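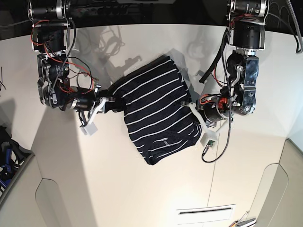

A reader wrote in to ask why we bother with cloth at all, when every gripper on the market already has a sales video of it folding a towel. The same reader thought a wooden block and a scale would tell us more about holding force.

Maybe so, but we own plenty of blocks and none of them ever gave us trouble. Clothes do. A folded striped garment between two arms is a fair test of a gripper: too much grip and you drag the whole bundle, too little and you close on air. The stripes also make it easy to see when the cloth has been pulled crooked.

Comparing grippers: Rollow and Ra on the Fernelano bench

We ran two sets of fingers, Rollow and Ra, on the same pair of arms with the same Rekgate controller. Both sets were sold to us as good with fabric. I have heard that line often enough that I don't put much weight on it. The plan was 576 grasps, split evenly, and we threw out 11 of them when the controller lost its connection. Those went back in the queue and were run again the next morning.

I'm not going to post a winner. The gap between the two sets was smaller than the gap between a good morning and a bad one with either of them. Moving a camera bracket changed the results more than changing fingers did, and I haven't seen that mentioned in a brochure. Cables bothered me too. They loop out a long way near the wrists, and I'd like to see any of these claims repeated with the arms working close together for a full shift.
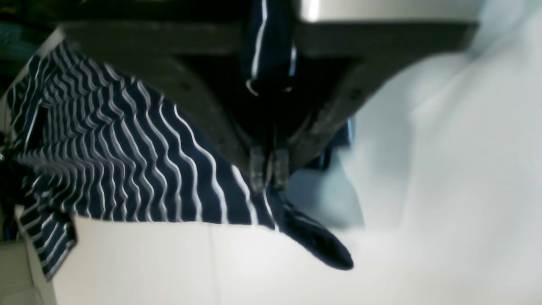
Fine, but a pinch like that only proves the fingers can close, came one comment on our August page, and it went on to say that letting go cleanly is the hard part. I agree with most of it. Closing on a fold is the easy half, and it's the half that gets photographed, by us as well.

The narrow fingertips meet on the striped cloth and gather it into a tight fold. From the wrist camera that counts as a grasp. Whether it counts as one layer or three is another matter, and the view at the wrist doesn't settle it. Our score sheet has a column for layers now. It should have had one from the start.

Still to do: the release test, some 99 runs per set, with the softer pads on order. If the pads cost what the quote says, I may stop at one set.

Last updated: Friday, April 12, 2024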